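About > Our Company > Who We Are

Published January 22, 2022, by Maysoun Kassab

Lellholm is a small translation office in Postcombe. We translate letters, certificates, school records and manuals for families and for small firms. I started the office after 6 years of doing the same work alone at my kitchen table, mostly in the evenings.

My first customer was Qudah, a bakery which needed its food labels in English. They paid me partly in bread, and they are still with us. Today we work in Arabic, French, Turkish and English. Last year we finished 2,174 documents for 494 customers, and many of these were only one page long. A birth certificate is a short paper, but one wrong letter in a name can stop a school registration for weeks, so every name is read by two persons before the paper leaves us.

We do not use a different price for urgent work. If we can do it by tomorrow, we do it, and if we cannot, we tell you the same day – also when this means that you go to another office. For court papers please ask first, as some courts accept only translators from their own list. 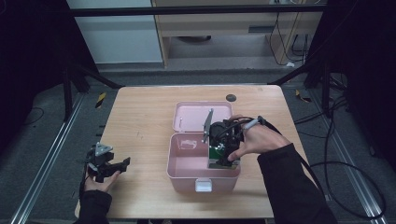 In January we opened a second room in Plirncombe, above the shoe repair. It is open in the mornings, and you can bring your papers there without an appointment. Please bring the original and one copy. We scan the original while you wait and give it back to you at once.

We also keep a glossary for each business customer, so that the same part or product has the same name in every manual. The longest one has 120 pages now, and I am a little proud of it. New customers receive their glossary together with the first invoice, and they may correct it whenever they like.

Contact: Lellholm, Postcombe | © 2022 Lellholm | Back to top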